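Kullono to build its new workbenches on site in Plalley

Plalley, January 27, 2019 - Kullono has started fitting out the assembly room at its Plalley workshop, with new benches and display stands to be built from aluminium profile instead of the welded steel used until now.

The company moved into the building in September and has been working from tables brought over from its old address in Sarneck. Those are being sold off as the new ones come into use.

Rodrigo Segura, who runs the workshop, said the profile had been chosen so that the benches could be changed later without cutting or welding. "We take on different work every few months and the old tables were always the wrong height," he said. "With this we can undo a few bolts and move a bar."

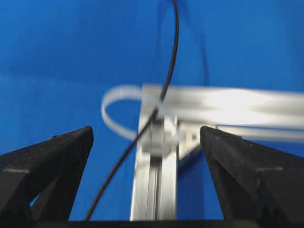 The first stage covers four benches and two display stands. The lengths are being supplied by Carretero, which is also cutting them to size before delivery. Kullono staff will put the frames together themselves and fit the worktops once the frames have been checked for level.

Ekow Odoi, who drew up the layout, said most of the time so far had gone on the corner joints. Brackets of one size will be used throughout, and spare ones will be kept in a drawer under each bench. He expects a frame to take two people a morning to put up.

A second stage, with shelving along the back wall and a packing table near the loading door, is planned for when the benches are finished. No price has been given for the work.

The workshop will stay open while the fitting out goes on. Customers collecting orders are asked to use the side entrance and to ring ahead if they need help with loading.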